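Détection d'objets : la petite vis n'est jamais retenue par le planificateur de saisie

Forum > Perception / planification > Résolu

Posté par tof_jekby le 12/07/2025

Bonjour à tous,

On a une cellule bimanuelle avec deux caméras, une en tête et une à hauteur de poitrine. La chaîne : segmentation -> nuage de points par objet -> génération de poses de saisie -> planif. Sur le cube jaune, les raisins et le sachet bleu, rien à dire. Par contre la vis couchée sur le tapis, rien. Le masque 2D est bon sur les deux vues, puis l'objet disparait avant la génération des poses. Pas d'erreur, juste « no candidate ».

Vue tête puis vue poitrine :

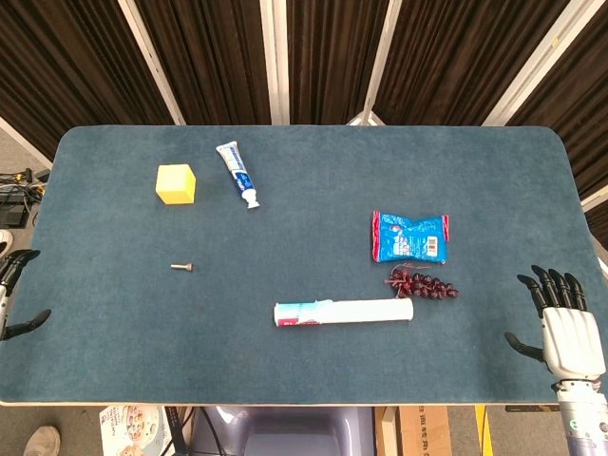
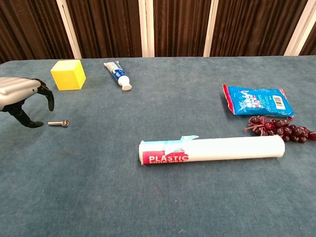

Vis à gauche sur les deux vues, à côté de la main.

Dans le log, 2 877 points bruts pour le cube, 53 pour la vis. J'ai baissé le seuil de confiance du détecteur, aucun effet. Version du planificateur : celle de la branche Okoro, mise à jour en juin. Une idée ? Merci d'avance

---

Réponse 1 (2 votes)
marmotte38

Essaie de changer l'éclairage, le métal ça brille et la profondeur aime pas. Ou une vis plus grosse pour tester.

---

Réponse 2 (acceptée, 11 votes)
Parviz Shirazi

Le détecteur n'y est pour rien si le masque est bon. Regarde plutôt le filtre entre les deux. Sur la branche Okoro il y a un min_cluster_points, défaut 70. Avec 53 points ton cluster saute en silence (le message existe mais en niveau debug, pénible).

Dans l'ordre :
- passer min_cluster_points à 30
- vérifier que la suppression du plan se fait APRES l'application du masque. Sinon une vis couchée part avec la table, vu la hauteur
- tolérance du plan : feutre ou moquette, la surface est pas nette, les gens montent la tolérance et ça mange les petits objets. Redescends-la
- fusionner les deux vues avant le filtre. Chez nous à Hernham on est monté à 1 311 points sur un boulon comme ça, en cumulant plusieurs images, bras arrêté

Attention aussi à la main : si les doigts sont tout près de l'objet, le masque du robot (celui dilaté) peut recouvrir une partie de la vis. Sur ta deuxième vue c'est vraiment juste. Réduis la dilatation ou recule le bras avant de percevoir.

Commentaire de tof_jekby : c'était le seuil + la dilatation, les deux. Candidats OK maintenant. Reste à regler l'approche, mais c'est un autre sujet. Merci !

---

Réponse 3 (0 vote)
lgr_gorkanberg

Même souci chez moi mais sur une seule caméra, la fusion je peux pas faire. Quelqu'un a une valeur pour la tolérance du plan ?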